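Gripper won't close after e-stop reset, fault 148

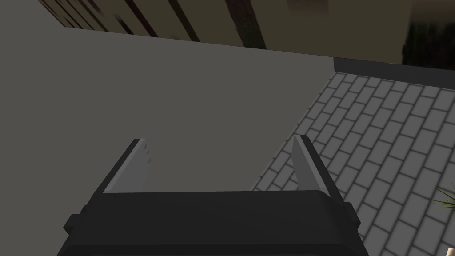

kamol_s
Fault 148 again, third time since April. Hit the e-stop mid pick, reset, and the gripper comes back but ignores the close command. Fingers just stay spread with nothing between the pads, arm sat over the counter doing nowt. Controller says it's homed. Only happens in the sim so far, real one's on the bench till I trust it. Firmware 2318. Anyone?

VPelkonen
Stale setpoint. Reset clears the fault but not the last target. Send an open first, then close.

kamol_s
Tried that. Works one time in 14.

Buppha
Don't agree with Ville. We had 148 on the Dronent build and it was the force limit dropping to zero on reset. Set it again by hand — 40 for us — and it closed.

VPelkonen
Zero force would still move the fingers a bit. His don't move at all.

Buppha
Ours didnt either.

coltonv
More bothered that it says homed when it isnt. What if it wakes up late and shuts on someones hand? I'd not put that build near the real arm, setpoint or no setpoint.

kamol_s
Fair. Real one stays unplugged. Force limit reads 0 after reset btw, so Buppha might be on to somthing. Will set it in the startup script tonight and run it again.

VPelkonen
Post the log as well please, before and after the reset.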